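Juillet, 23 h 40
Par Elsa Magnusson
Rangé dans : Carnet du soir / Vie de quartier / Police, justice, faits divers

Je rentre à l'instant de la réunion publique et je n'ai pas sommeil du tout, alors j'écris. Deux heures dans la salle polyvalente de Greto, fenêtres fermées à cause des riverains (les riverains, c'était nous, mais passons), pour parler de l'incendie du dépôt Tirkell. On attendait ça depuis le printemps. Mylene Lumanlan m'avait gardé une chaise au deuxième rang, avec son sac posé dessus et un regard à faire fuir tout le monde !

Je remets les choses dans l'ordre, surtout pour moi, parce que dans six mois j'aurai tout mélangé. Le feu a pris vers quatre heures du matin. J'avais entendu un bruit sourd, j'avais cru à un camion, et je m'étais rendormie comme une souche. Au réveil, ça sentait le caoutchouc brûlé jusque dans le linge. Ensuite les rubans, les uniformes, la rue Desard fermée pendant des jours, et la boulangère qui passait les baguettes par-dessus la barrière.

L'enquêtrice, Mhairi Farquharson, a parlé la première. Très calme, un dossier épais devant elle, qu'elle n'a presque pas ouvert. Elle a confirmé que c'était volontaire. On s'en doutait tous, mais l'entendre dit comme ça, dans un micro qui siffle, ça fait quand même quelque chose. Deux départs de feu, un côté quai et un côté bureaux. Ils ont entendu 600 personnes, et le dossier compte 1 129 pièces, entre les relevés, les procès-verbaux et les images de vidéosurveillance. J'ai noté les chiffres sur le dos de mon ticket de bus.

Pour le mobile, en revanche, rien. « L'instruction est en cours », voilà, et on a eu beau tourner la question dans tous les sens, elle répondait la même phrase avec la même politesse. Un monsieur derrière moi soufflait tellement fort que j'en avais la nuque rafraîchie.
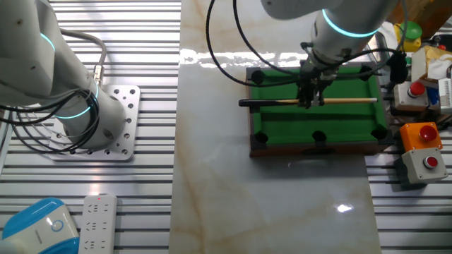
Après elle, c'est Nazanin Ghaffari qui a pris le micro, pour les salariés du dépôt. Alors là, silence complet. Elle a raconté le matin où elle est arrivée pour prendre son poste et où on l'a renvoyée chez elle sans lui dire si le gardien était vivant. Elle l'a appris à midi, par la radio, dans sa cuisine. (Il va mieux, il marche avec une canne, il était assis au fond ce soir et il n'a pas voulu parler.) Je crois que c'est ce moment-là que je vais garder, bien plus que le dossier et ses pièces.

Et puis évidemment ça a dérapé. Quelqu'un a lancé un nom. Un vrai nom, celui d'une famille de la rue, comme ça, devant 800 habitants ou presque puisque tout se répète ici avant le lendemain. Farquharson a coupé net, elle a dit que personne n'était mis en examen à ce jour et qu'une accusation publique pouvait finir au tribunal. J'ai trouvé ça bien. Mylene aussi, elle a même applaudi, toute seule, quatre ou cinq fois, et puis elle s'est arrêtée en rougissant.

Je m'en veux un peu, parce que ce nom, je l'avais entendu au marché et je l'avais répété. Pas méchamment, en choisissant mes tomates. Mais je l'avais répété à ma sœur, qui l'a sûrement répété aussi. Demain je l'appelle.

Sze-wing Ng a posé la seule question pratique de la soirée : est-ce qu'on peut rouvrir le passage derrière le dépôt, celui que les enfants prennent pour l'école ? Réponse de la mairie : à la rentrée, sous réserve. Sous réserve de quoi, on ne sait pas. Il a tout écrit dans son petit carnet, avec l'heure.

En sortant on est restés un bon moment sur les marches, il faisait doux, quelqu'un avait des cerises. On parlait d'autre chose, des vacances, du chien de Mylene qui a encore mangé une sandale. Je suis rentrée par la rue Desard, exprès. Le mur noirci est toujours debout, et il y a des fleurs fraîches devant le portail.

Bon, minuit passé, je vais dormir. Penser à rendre la chaise pliante à Nazanin.

Commentaires

Seo
Merci pour le compte rendu, je travaillais ce soir-là. Ils ont dit quelque chose pour les assurances des voisins ?

Elsa Magnusson
Pas un mot, Seo ! La question a été posée tout à la fin et le micro était déjà rangé.

Sze-wing Ng
J'ai relu mon carnet : « à la rentrée, sous réserve de l'avis des experts ». Dit à 21 h 50.

Mylene
C'était une sandale neuve en plus.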